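From: Declan Tunstall
To: Sturside Allotments list
Date: 15 September 2020
Subject: Re: Garlic order and what to do with the wet end

Ezequiel, thanks for this. I've left your whole message in below so people who joined over the summer can follow along, and my replies come after it.

> Ezequiel Barroso wrote:
>
> Hello all,
>
> I'm putting together the garlic order for the site again. Last year we bought from Villalobos and I was happy with the bulbs, though several of the softneck ones had started to sprout by the time I got them handed out. I'd like to order earlier this time. If you want in, tell me hardneck or softneck and how many bulbs. Please don't give me a number of cloves, it took me an evening to work that out last year.
>
> Second thing. The plots at the low end stood in water for most of last winter and the garlic there rotted. Amparo lost nearly all of hers. Does anyone have experience with raised rows or should we tell people down there to plant something else? I've heard people say to add sand and I've heard other people say never to add sand.
>
> Third, does anyone still have the long dibber? It isn't in the shed.
>
> Ezequiel

On the order. Put me down for 14 bulbs, all hardneck. I grew both kinds last year and the hardneck did better on my plot. The cloves were bigger and I got scapes in early summer, which we ate with eggs. The softneck kept longer, I'll give it that. I finished the last braid in April and it was still firm. If you want garlic for spring, softneck is the one to ask for. If you want it for the kitchen before the new year, either will do.

The sprouting had more to do with where the box sat than with the supplier. It was in a warm hallway for a couple of weeks. If the order comes in before people are ready to plant, it can go in my garage, where it's dry and cool and there's a shelf free. Leave the bulbs whole and in their net bags. Don't break them up until the day you plant.

Diễm Ninh asked me off list whether she could plant garlic from the grocery store. You can, and sometimes it works fine. I tried it on half a row once and got small bulbs, and a lot of them never divided. Some store garlic comes from much warmer places than ours, and you don't know what disease you are bringing in. White rot stays in the soil for many years, and we don't have it here as far as I know. I would spend the money on proper seed garlic and then save your own from the best bulbs each summer.
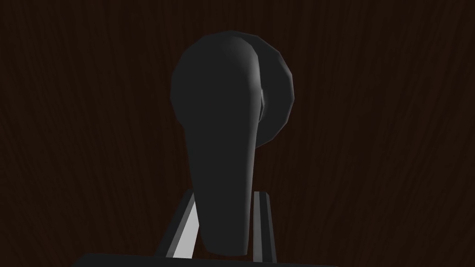 When should garlic go in the ground at Sturside?

The middle of October through early November suits us, so that the roots have time to get going before the soil freezes but the tops don't grow much.

I have planted as late as the last week of November and still had a crop, only smaller. Planting in September is too early in my view. It puts on a lot of leaf and then the frost burns it back.

On the wet end. Abilio Casado had one of those low plots for years before he moved up the hill, and he grew good garlic on it, so it can be done. I asked him how. He made ridges with a spade, a foot high and wide enough on top for two rows, running down the slope so the water drains off between them. The first time he did it he ran them across the slope, and they held the water like a set of little dams. He planted along the top and put the soil from the paths onto the ridges again in March, when they had slumped.

He also said to leave the sand alone. Our soil down there is clay, and the amount of sand you would need to make a difference is far more than anyone is going to wheel down from the gate. A couple of bags just gives you something close to brick. Compost and leaf mold are what helped him, a good thick layer dug into the ridge each fall. There is still a big heap of leaf mold behind the water tank. It was put there for everyone, so take what you need, but please pull from the old side, on the left as you come from the gate. The right side is last fall's leaves and they aren't ready.

If you can't face making ridges, I would keep that ground for beans and squash and plant your garlic somewhere else. Amparo, you are welcome to the end of my plot this winter. It's a strip along the fence that had potatoes in it and it's clear now. You'd have room for four short rows.

Spacing, for the new people. Six inches between cloves and a foot between rows. Pointed end up, two inches of soil over the tip. I plant the biggest cloves and eat the little ones. Mulch with straw once the ground has gone cold. Don't use hay. I did that one year and I was pulling grass out of the bed until July. Water hardly matters until spring, then keep it steady through May and stop a couple of weeks before you lift.

Don't feed it in the fall beyond the compost. A bit of something with nitrogen in it in March, when the leaves start to move, and again a month later. After that leave it alone – late feeding gives you a lot of leaf and bulbs that don't store.

The other supplier people have mentioned is Narkley. I haven't bought from them. Their minimum is 300 bulbs, and last year we didn't get near that between us. If the Sembridge gardeners wanted to go in with us we might make it, but then someone has to sort and deliver the lot, and I'm not offering. I'd stay with Villalobos for now. They charge extra for split boxes, so it helps if we order in multiples of 50 for each kind. If you're a few short, Ezequiel, round it up and I'll take the spare ones.

The long dibber is at my house. I borrowed it for leeks and forgot about it. I'll bring it back to the shed this week, along with the two string lines.

One question of my own. Has anyone had rust on their leeks this year? Mine have orange specks on the outer leaves, and I'd like to know if it's all over the site before I decide where the garlic goes.

Declan
Plot by the top gate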